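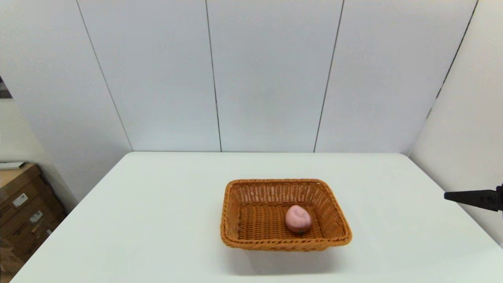

The Low Basket Returns to the Table

The woven basket in which a peach can be set down and seen from every seat at the table has been a household article in the Lestis valley for as long as the valley has kept household inventories. The oldest of these, held in the municipal archive, lists baskets by use: bread, eggs, thread, fruit. The fruit basket is described in the fewest words. It is to be low, wide at the rim, and flat beneath.

Those three requirements continue to guide the Lestis Basketry Center, which opened its permanent study collection to the public on Wednesday, January 1, 2025. The collection contains 2,086 pieces, most of them donated by families in the valley and in the neighboring district of Brarkov. Fruit baskets account for 400 of them, the largest single group.

"People kept them because they stayed in use," said Gitau Nyamweya, curator of the collection. "A harvest basket goes to the barn and is worn out in a few seasons. A table basket is handled gently. It may hold two pears on one day and a set of keys on the next, and it is still there thirty years later."

Shape and purpose

A rectangular table basket with sloped sides is a more demanding piece of work than its modest size suggests. Round baskets distribute tension evenly from a central crossing. A rectangle has four corners, and at each of them the weaver must turn the strand without allowing the wall to pull inward. When the sides are also required to flare, the spacing of the uprights must widen as the wall rises, and the weaver adjusts the tension of every row to suit.

The rim receives particular attention in the Center's training program. It is the part of the basket that is gripped, lifted and knocked against other objects, and it holds the shape of everything below it. Students learn two finishes. In the braided rim, the ends of the uprights are bent over and plaited together along the top edge. In the rolled rim, they are turned down and bound into a thick cord. Both produce an edge visibly heavier than the wall, and examiners regard an uneven rim as the most common fault in first-year work.

Small openings in the weave are a feature of the traditional pattern. Air passes through the wall and reaches the underside of the fruit, where a bruise would otherwise go unnoticed. The older weavers of Brarkov worked their openings larger, in keeping with the plums and quinces grown there, while Lestis weavers favored a close pattern of thin strands. The collection's catalogue uses this difference as one of its principal means of attributing unsigned pieces.

A single layer

The low wall of the fruit basket also reflects a rule of storage that growers in the valley still recommend. Peaches should ripen in a single layer, with the stem end down, and should not touch one another if space allows. A deep bowl encourages the household to pile fruit, and the lowest pieces are then the last to be eaten and the first to spoil. In a shallow basket, the entire stock is in view.

Boyang Yin, who directs the Center's education department, considers this visibility to be the basket's chief merit in a modern home. Her department has prepared a short course on kitchen storage, offered each October, in which participants are asked to empty their refrigerator drawers and decide which items may properly be kept on the table.

"Most households own a suitable container and have placed it on top of a cupboard," Ms. Yin said. "We ask them to bring it down, brush it out, and put one piece of fruit in it. The rest follows."

The course materials advise a plain setting. A pale, smooth surface shows crumbs and fallen leaves at once and allows the color of the cane to be appreciated. Patterned cloths are discouraged under woven work, as are liners of plastic film, which close the openings in the base. Where a liner is wanted, a square of unbleached cotton is sufficient – it should be washed weekly.

Artificial fruit is permitted in the Center's teaching rooms, where baskets are handled throughout the day and real peaches would not survive the afternoon. It is not used in the storage course.

Care and repair

Wicker does not require elaborate maintenance. The Center recommends a soft, dry brush for the weave, worked from the inside outward, and a damp cloth for the rim. A basket that has become brittle may be misted lightly with clean water and left to dry in the shade, away from stoves and radiators. Varnish is not advised for any piece that will hold food.

Broken strands in the wall can be replaced at home with patience. The damaged length is cut back to the nearest upright on each side, and a soaked strand is threaded along the same path with the ends tucked to the inside. Damage to the rim is a different matter and should be referred to an experienced weaver. The Center's repair bench accepts 50 baskets each month, and the waiting list is published at the front desk.

New work

Two workshops in the valley now produce table baskets for sale. Zistent, the older of the two, makes rectangular and oval forms in natural tan and a darker smoked shade. Fang, established by former students of the Center, works only to order and limits its output to 100 pieces a year. Both follow the Lestis proportions, and both submit one basket annually to the study collection.

Mr. Nyamweya receives these additions with the same paperwork as the historical pieces. Each is measured, photographed and given a number, and the maker is asked to state what the basket is intended to hold. The most recent form from Zistent was completed in one line: "Peaches, when there are any. Otherwise bread."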